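Tuesday, bench room, 8:40

Purifier maintenance and clearing the horizontal surfaces before the March particle run. Notes continue from the previous page.

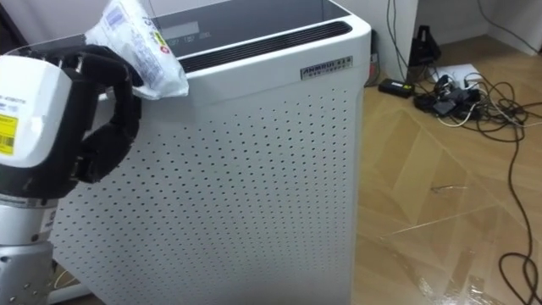 The room baseline has been drifting upward overnight and I want the simple causes out of the way before touching the counter. First candidate is the purifier itself. Second is paper dust from the cutting table, which is a Vendale problem and gets dealt with on their page.

Top surface. The purifier has become a shelf. The crinkled white packet on the top front corner is an example: soft plastic, folded over the edge, right next to the long black outlet slot. Anything flexible in that position can slide back over the louvers. A partly covered outlet changes the flow, and every number from the last two weeks was logged with no record of what was on top of the unit at the time. From now on the top stays bare during a run. Packets go in the drawer under the Kavanagh balance.

The control panel is dark glossy glass and the characters on it are light gray and faint. With the overhead lights on I can't read them reliably from the bench stool. Stand over it to take a reading. Two of the fan settings in last week's log are marked with a query and I suspect this is why.

Cleaning procedure used today:

1. Power off at the wall, not at the panel. Wait for the fan to stop.
2. Everything off the top.
3. Soft brush along the louvers, working left to right, vacuum nozzle held close behind the brush.
4. Panel and casing with a barely damp cloth. No solvent on the glass. Isopropanol left streaks on the old unit in the Trolldale room.
5. Dry cloth, then ten minutes with the power still off.
6. Pre-filter out, vacuum both faces, refit. Main filter left alone, date on the frame is within range.

Brush picked up a fair amount of gray lint, mostly from the right-hand end of the slot. The pre-filter was worse than expected for its age. One clip on the pre-filter frame is stiff and has to be pushed in from below. Don't lever it.

Readings, handheld counter on the Jelness stand, 50 cm from the outlet, door shut, one person in the room. Counts are in the counter's own units, smallest size bin.

| Condition | Count |
|---|---|
| Before cleaning, fan on low | 1365 |
| After cleaning, fan on low, 20 min | 200 |
| After cleaning, fan on high, 20 min | 50 |

The before and after figures are not a clean comparison. The first was taken with the corridor door recently opened and the counter was still settling. I am keeping it in the table but would not quote it. The two later readings were taken under matched conditions and I trust the difference between them.

Repeated the high-fan reading with an empty packet laid across part of the outlet on purpose. The count became erratic, and it did not settle within the 20 minutes allowed. No figure recorded. It needs doing again with a fixed piece of card so the covered area is known. Card is in the flat file, second drawer.

Position of the unit. It is too close to the bench leg on one side. Moved it out by one parquet plank and marked the corners with tape. The cable now reaches the wall socket with very little slack, so no further in that direction without the longer lead. Do not run it from the bench strip, the balance is on that strip and the display jumps when the fan steps up.

11:15. Second pass on the bench. Surfaces wiped from the back edge toward the front, shelves before bench, bench before floor. Last time the floor was done first and had to be done twice. Used the pre-moistened wipes for the shelf lips and the damp cloth for everything else. The wipes leave a film on anything glossy. It comes off with water but takes two goes.

Storage drawer relabeled "Wipes / cloths / brushes". Old label said "Misc" and it was being treated accordingly. Removed from it: one dried-out marker, a roll of masking tape with no usable end, assorted cable ties (kept, moved to the tool rack), and a Jelness stand clamp that has been listed as missing on the inventory sheet. Sheet corrected.

Still open:

- Card test on the outlet, one quarter covered and one half covered
- Longer power lead
- Query the two doubtful fan settings, strike them if they can't be confirmed
- Spare pre-filter, none on the shelf
- Overnight log with the top bare and the fan on low, start at 18:00

Counter battery at one bar when I put it away. It is on charge by the sink. Take it off before starting the overnight log, it won't record while charging.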